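Drindesach Tabletop Drinks Set

README, version 2
Last revised 1 Mar 2025

Summary

Drindesach is a collection of short recordings of everyday drinks containers being reached for, picked up, moved and put down on a table. It covers cans, bottles, cartons, mugs and tumblers. Each recording deals with one container and one action. The set holds 1,594 recordings, of which 803 use a closed container and the rest an open one.

The set was put together for people who study how the shape, weight and fullness of a container affect the way it is handled. It is not a survey of drinking habits and holds no recordings of anyone drinking.

Contents of the folders

colla – cans and small bottles
benavides – mugs, cups and tumblers
carside – cartons, pouches and anything with a handle at the side
notes – session sheets, the container list and the list of known faults

The three container folders are named after the rooms in which the first sessions were held. The names no longer say anything about where a recording was made, but they have been kept so that older file lists still work.

Containers

Every container has an entry in the container list, giving its height, its widest diameter, its empty weight and its weight as used. Weights were taken on a kitchen scale that reads to the nearest gram. Heights include the lid or cap where there is one.

Cans were bought in ordinary shops and used unopened unless the entry says otherwise. Dented cans were taken out of use and replaced with another of the same size. The replacement keeps the same entry number with a letter added, so 7 becomes 7b. Mugs and tumblers were filled with tap water to one of three levels: empty, half and full. Full means 15 mm below the rim. Cartons were emptied, rinsed and refilled with water, then closed with their own cap or with clear tape.

Labels and printing were left on. Anyone sorting the set by colour should use the list and not the file names, as several file names date from before the final choice of containers.

Table and placing

Containers stand upright at the start of a recording. The starting place is near the far side of the table as seen by the seated person, and within easy reach. Nothing else is set out to be picked up. The table was wiped down between containers, and always after an open one.

Actions

reach – the hand goes to the container and stops at contact
lift – the container is raised clear of the table and held
shift – the container is moved sideways and set down
turn – the container is rotated on the spot without being lifted
return – the container is brought back to its starting place

Each action is a separate file. A recording lasts up to 20 seconds. Where an action was finished early, the remaining time was trimmed.
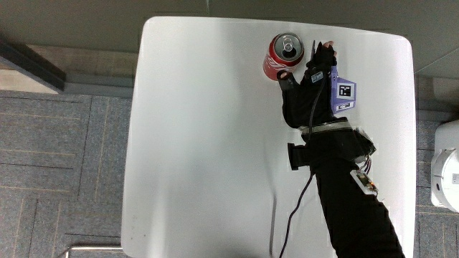

Category: reach, closed can

The example is a reach to a red drinks can, standing upright with the tab end at the top. The gloved right hand is beside it, with the thumb round towards the can's lower right side. Fingertips are left bare by the glove, and this should be borne in mind when comparing reach files with work done in full gloves. The cable from the glove lies on the tabletop.

Files in this category are marked R-C. Tall and short cans share the category and can be told apart by the height column in the container list.

Known faults

The white tabletop is glossy and reflects light. Pale cartons are the worst affected, and their outlines are hard to follow in a few of the carside files.

Two tumblers share entry number 31. They differ in height, so the session sheet should be checked before either is used.

Weights for half-filled mugs in the first June sessions were written down before the level was fixed. These rows are marked "w?" and should be left out of any work on weight.

Some turn files for square cartons include a slight lift. They have been left as turn, with a remark in the notes folder.

Changes since version 1

– Container list now gives weight as used
– Pouches moved from colla to carside
– Duplicate return files removed
– Spelling of "tumbler" made the same throughout

Use

The set may be copied and used for study and teaching. Please keep this README with any copy and give the version number when reporting results. Corrections to the container list should quote the entry number and the folder.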